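Why Is Your Cleaning Cloth So Fuzzy?

Miah's Quick Questions, page 36

Grab a towel. Any towel. Now grab one of those fuzzy blue cloths people use for wiping the car or the kitchen counter. Feel the diffrence? The fuzzy one kind of sticks to your fingers. Weird, right? Let's find out why.

First, the name. Microfiber. "Micro" means very small. "Fiber" means a thread or a hair. So - very small hairs. Lots and lots of them, packed close together. The soft fuzzy side of the cloth is called the pile. Same word as a pile of leaves, different meaning.

How small? Pull out one hair from your head (ouch). A microfiber thread is much thinner than that. Too thin to see one by itself.

Now look at some folds. And look for the flat one.
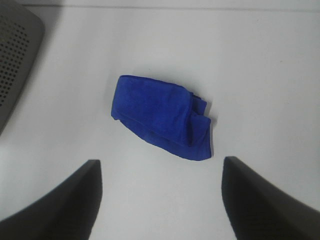
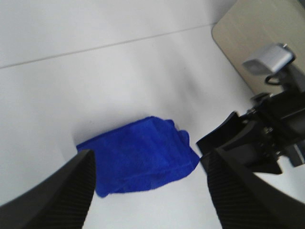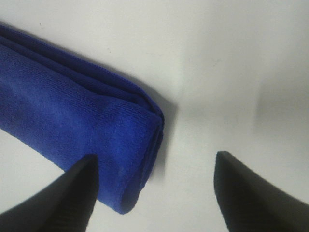
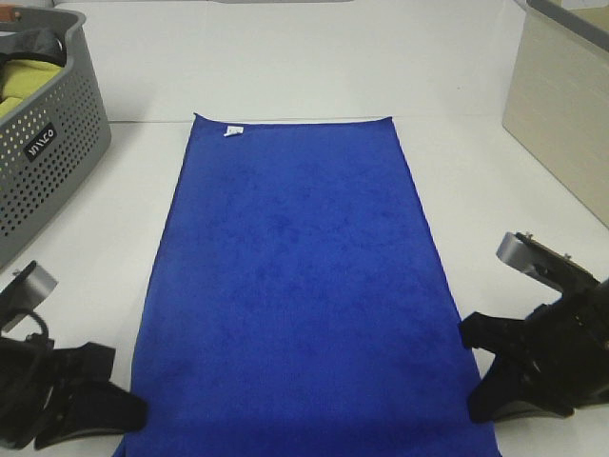
Doaa Morsy

OK so what did you spot? In the first two the cloth is folded into a bumpy bundle. Pointy corner, wrinkles, a flap. The third one is longer and neater, and you can see the layers stacked up along the edge like pages in a book. The last one is spread out flat, and there's a little white tag near the far end.

That tag is a care tag. Care tags tell grown-ups how to wash things. How hot, what to use, what not to use. Go find one on your own towel - it is usually sewn in near an edge.

Look at the third one again. See the tighter band along the edge? That's a hem. The edge gets stitched so the threads don't come loose. No hem and the cloth starts to fray, which means it falls apart bit by bit.

Now the shades of blue. Some patches look darker, but it's the same blue cloth. The hairs lean different ways and the light hits them differently. Try it at home! Brush a fuzzy towel one way with your hand, then the other way. You can draw a face on it. A carpet works too.

So why does it clean so well? All those tiny hairs make tiny gaps. Dust gets caught in the gaps. Water creeps in too, and it stays there till you wring it out. A smooth plastic bag can't do that - no gaps.

TRY THIS
You need: a fuzzy cloth, a plastic bag, a spoon, a cup of water, a tray.
Put one spoon of water on the tray. Wipe with the bag. What happens?
Now one more spoon. Wipe with the cloth. Press down and count to 9.
Fold the cloth so you have a dry side and go agian. How many spoons before it drips?

Folding is a good trick, by the way. Fold once, you get two layers. Fold again, four. Every fold gives you a fresh clean side to wipe with.

Word list
Pile - the fuzzy part
Hem - the stitched edge
Fray - when threads come loose

Next page: why does soap make bubbles?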